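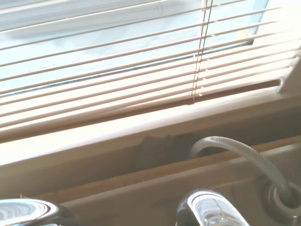 The kitchen blinds, a little after nine in the morning.

Stories > Short Fiction > Kitchens

The Blinds in the Garside House

By Dalibor Hubáček

My aunt Vera kept the kitchen blinds tilted at one angle for as long as I knew her, and when the house came to me I was afraid to touch them. It sounds silly when I write it down. I had already given away her winter coats and her good roasting pan, and I had carried the big armchair out to my cousin's truck without a tear, but every time I reached for those blinds I found something else that needed doing in another part of the house.

The house was at 611 Garside, the last one before the road bends down toward Bomen, and she had lived there by herself since my uncle died. She liked the sun let in but she liked it let in politely, was how she put it. The slats were a creamy white (she called them ivory, and would correct you), and when the morning came through them it landed across the sill and turned the beige of it nearly gold. She would set her coffee right there, in the warm part, and move it along as the light moved, and by the time she had finished the cup it had traveled from one end of the sill to the other and so, she said, had she.

I had come in September to get the place ready to sell. A man in Judach had told me over the phone that I could expect another 3,000 on the price if I freshened up the kitchen, and I had written "freshen up kitchen" at the top of a list, as if I knew what it meant. I scrubbed. I took down the calendar and the hook it hung on. I cleaned the narrow strip of wood along the edge of the counter with an old toothbrush, and got out of it what I believe was flour from before I was married. And then there was only the window left, and I made myself a sandwich instead.

My daughter Nell drove up on the second morning with a bucket and a box of rags and a great deal of energy. She is thirty-one and has never been afraid of a household item in her life.

"These come down," she said, with her hand already on the cords.

"Do they?"

"Mom. They're furry."

They were furry, I'll admit it. Close up, each slat had its own little gray blanket. Vera had stopped being able to reach them in her last few years, and I had visited and sat under them and eaten her poppy seed cake and never once looked up. I felt that more than I had felt the coats. It came over me right there next to the sink, and Nell, who has energy but also has eyes, let go of the cords and put the kettle on.

We drank our tea standing up, the chairs having gone with the armchair. I told her about the coffee cup and the sill. I told her how Vera had bought the blinds from Flidari's when it was still on the main street, and had carried them home on the bus, wrapped in brown paper, longer than she was tall, and how the driver had charged her a second fare for them. She paid it, too. She told that story at every Christmas I can remember, and the fare went up over the years, until by the end it was 90 cents and the driver had been rude.

"Did he make them sit in their own seat?" Nell asked.

"In some versions."

She laughed, and then she rinsed her cup and looked at the window for a while with her head on one side, exactly the way Vera used to look at a hem.

"We don't have to take them down," she said. "We could do them where they are."

So that is what we did, and if you have never washed a set of blinds without moving them, I can tell you it takes the whole of a morning and most of your patience. You wrap a damp rag around two fingers and go along a slat from left to right, and then you go along the underside, and then you rinse the rag and find that the next slat was waiting for you all along. Nell took the high ones from the stepladder and I took the low ones with my hip against the counter. We were careful around the cords, where the holes are. She sang for some of it. I talked for most of it — my uncle's tomatoes, the winter the pipes froze, the neighbor who borrowed the rake and moved to Bomen with it — and I think I told her more about that house in three hours than I had in all the years she'd been coming to it.

When I got to the bottom rail I wiped it end to end, and the sill under it, and then I stood back next to my daughter and dried my hands on my skirt.

The angle had hardly shifted. The light came through so strong that you couldn't make out the yard at all, only white and a bit of blue, and it lay down on the sill in the same place it always had.

Nell went and got my cup, which had an inch of cold tea in it, and set it in the warm part.

"You have to keep moving it," I said.

"I know, Mom," she said. "You told me."

More stories in Kitchens
The Rake
Two Fares to Bomen
What My Sister Put in the Freezer
Soup for the Judach Road
A Drawer Full of Lids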